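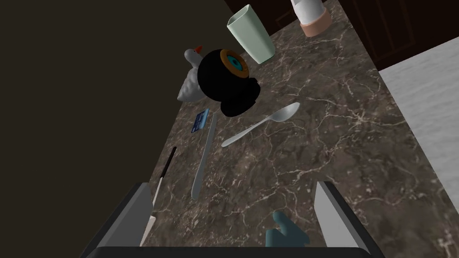

One buyer in Flellivville wrote in to ask whether the Neren 188 would hold a full day's charge with the screen left at its brightest setting, and whether the rear panel could be opened without a heat gun. The reply to both is yes, within the limits set out on this page.

Neren 188 handset – product details

The Neren 188 is a mid-priced phone built for long service. It replaces the earlier model in the same price band and keeps its case dimensions, so existing covers and car mounts fit. The processor and camera have been changed, and the battery is now a removable unit.

Display
The screen is a flat panel with a matt coating. Brightness is set by hand or by the light sensor next to the earpiece. At the top setting the panel is readable in direct sun, at a cost to battery life. The refresh rate is fixed; there is no high-rate mode.

Battery and charging
The cell is held by two clips and a pull tab. To remove it, switch the phone off, slide a fingernail into the notch at the lower left corner of the rear panel and lift. Do not use a metal tool. Charging is through the port on the lower edge. Wireless charging is not fitted. With the screen at full brightness and mobile data on, one charge covers a working day from eight in the morning until early evening. With automatic brightness it lasts into a second day.

Storage and memory
Two versions are sold. The standard version has enough space for normal use with a modest photo library. The larger version costs more and is otherwise identical. Both have a card slot – the card sits beneath the battery, so the phone must be off before it can be changed.

Camera
The rear camera has a single lens. It focuses quickly in daylight and slowly indoors. There is no separate telephoto lens; zoom is by cropping, and fine detail suffers beyond the first step. Video is steady when walking, less so on a bicycle. The front camera has fixed focus and is intended for calls.

Software
The phone ships with a plain version of the operating system and the Yordanov keyboard, which can be removed. Security updates are issued every other month. The boot loader can be unlocked from the settings menu. Unlocking erases all stored data.

Spare parts
Batteries, rear panels and charging ports are held by Skovwood, who also carry out screen replacements. Order by part number:

Battery – SK 354
Rear panel, grey or green – SK 200
Charging port with ribbon – see the service sheet

The screen is bonded to the front frame and the two are supplied as one piece. Fitting it at home is possible but voids the water resistance rating.

In the box
Handset, battery, charging cable, printed quick guide. A mains plug is not supplied.

Availability
The first batch of 2,000 handsets has been allocated to shops. Orders placed now are dispatched from the second batch, expected in May. The green rear panel will follow the grey one. Returns are accepted in the original box with the battery removed and packed separately.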